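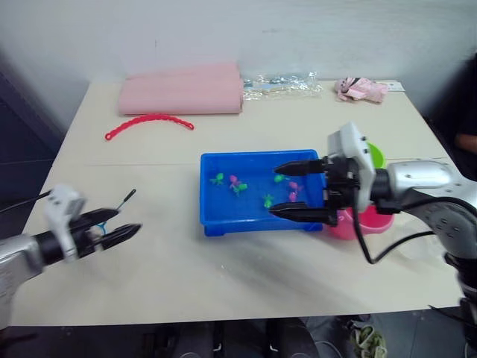 Slide 1: two robot arms at a white table, blue plastic tray near the middle

Clellow Town Council
Gully cleaning and surface water: where we are
Speaker notes, ward forum, Srivastava Hall, 7/28/25

Opening (slide 1)

Thank people for coming. Fire exits are at the back and by the kitchen. Say that questions can wait until the end, but if a word or a street name is unclear, stop me.

Tonight is about the road gullies, the grated drains along the kerb. It isn't about the river or the sewers. The sewers belong to the water company and I can't answer for them, though I can pass things on.

Slide 2: What went wrong in December

Three roads held water after the heavy rain: Mill Bank, Tanner Row and the lower end of the Javommont estate. On Tanner Row the water reached front steps. Two households had it in the hallway.

We had calls logged from all three roads in the month before. They were logged as "routine", which meant a visit at the next planned round. The next planned round was in spring. Say this clearly. People in the room will know it already.

Pause here.

Slide 3: How the work was organised

Every gully in the town was down for one clean a year, in the same order each year, starting at the station end. A gully under a row of lime trees got the same as one on a bare road. The lower Javommont estate came near the end of the round, so it went into winter with a full summer and autumn of leaves and silt in it.

The crew kept paper sheets. If a parked car was over the grate they wrote "NA" and moved on. There was no return visit unless someone asked for one.

Slide 4: The survey

In spring we had 300 gullies checked on the roads with the most complaints. Of those, 289 could be opened and looked at. The others were under cars or had the lid seized.

37 were blocked to the outlet. Most of these were on the three roads from slide 2. Don't read out the full street list, it is on the handout by the door.

If asked: the rest of the town has not been surveyed yet. We will do the roads near the two schools next.

Slide 5: What changes

Roads are now in two groups. The first group gets two visits a year, one of them after leaf fall. The second group stays at one visit.

Hovberg have the cleaning contract from this summer. They record each gully on a tablet, with the time and how deep the silt was. A gully missed because of a parked car goes back on the list, and they have 15 working days to return. We put out cones and a notice the day before on the narrow roads.

The council pays for gullies cleaned, so a missed one is not paid for. Under the old contract we paid by the day.

Slide 6: Cost

The extra visits come out of the existing highways maintenance line. Verge cutting on the ring road drops by one cut to cover it. There will be letters about the verges. The parish precept is not changed by this.

Slide 7: What residents can do

Report a blocked gully by phone, on the website form or at the front desk. Give the house number it is nearest to. "Half way down" has sent crews to the wrong place more than once.

Move the car if there is a notice on the lamp post. If you can't, ring us and we will try for another date.

Please don't lift the grates. They are heavy and the drop underneath is deeper than it looks. Sweeping leaves off the top is fine and does help. Don't sweep them in.

Questions likely to come up

Compensation for December: goes through the insurers, and I can't discuss single cases. Claim forms are on the table.

Sandbags: we hold a small stock at the depot. They are for roads where water is already rising. We don't deliver them in advance.

The new houses above Javommont: the developer's drainage plan is with the planning officers. Comments are still open.

Leave the handout slide up. Collect the sign-in sheet before people go.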